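Demonstration gathering (robot learning)

Demonstration gathering, also demo collection or just "demos", is the making of worked examples for a learning system to copy. A person steers a robot, real or simulated, through a task. Everything the robot sensed and every command it was sent gets stored. The learner is later trained to produce similar commands when it meets similar views.

Contents
1 Background
2 Method
3 Episodes and labels
4 Known problems
5 See also

Background

Early sets were made by hand-guiding a single arm along a path. Slow work, and hard on the operator's shoulders. Two-armed robots made it harder again, as both arms have to be led at once. Most groups now use some form of remote control, with the operator holding a pair of handles or a small copy of the arms. Simulated rooms came in for cost reasons - nothing breaks, and a room can be put back to its starting state in a moment.

Method

The usual set-up in simulation has 2 arms, each ending in a gripper, on one body. A household room is loaded, the robot is placed near the piece of furniture that matters, and recording starts when the operator is ready. Views are kept from the robot's own position, so its arms and the front of its body are nearly always in shot. That is wanted. The learner needs to see its own hands in relation to the thing it is working on.

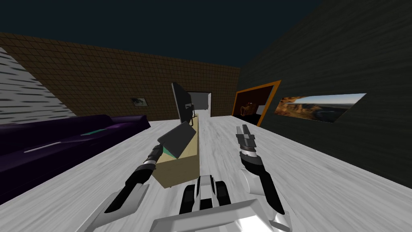
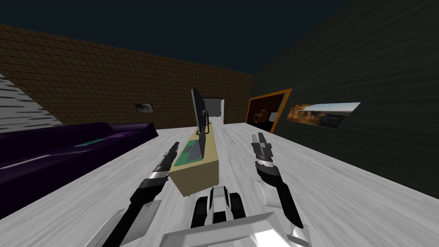
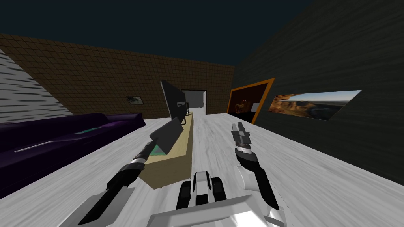 Simulated living room, robot's own view, both arms forward.

Arm positions are saved alongside each view, with gripper opening stored as a seperate value. Some tools also save the true position of every object in the room, something only a simulator can give. Whether the learner should be shown this is argued over. Common practice is to keep it for checking and leave it out of training.

Episodes and labels

One try at a task is called an episode. Length varies a lot. In the Patik set a short episode lasts 14 seconds and a long one 40. Each has a plain sentence attached saying what was asked for, plus a mark for success or failure. Failed tries used to be thrown away. Now often kept, in their own folder, for training a checker.

The Pakport format splits an episode into steps and stores one view per step. Fosex does much the same but packs the views as video, so files are smaller and jumping to a given step is slower. Converters exist both ways. The Pakport to Fosex one drops the failure mark unless told otherwise.

Known problems

Sameness. An operator who has done a task 19 times does it the same way every time, and the learner picks up the habit along with the task. Begay, a collection tool, moves the furniture a little between episodes to get round this. Helps with position, does nothing for style of movement.

Idle arm. In tasks needing one hand the other is simply parked. If it is always parked in the same spot the learner may treat that spot as part of the job. Guidance differs - some groups ask operators to vary the resting place, others fix it on purpose and say so in the notes.

Pauses. Operators stop to think. The learner learns to stop too, sometimes for good. Trimming still stretches is normal but can cut out a wait that was needed, such as the moment before a gripper closes.

Gap to real rooms. Simulated surfaces, light and contact are all simplified, contact most of all. Mixing in a small number of real episodes is the usual answer. How many is enough is not settled, and teh figures given by different groups do not compare well.

See also

Learning from demonstration
Remote control of robots
Simulated environments
Two-armed handling

Page last changed 10/4/21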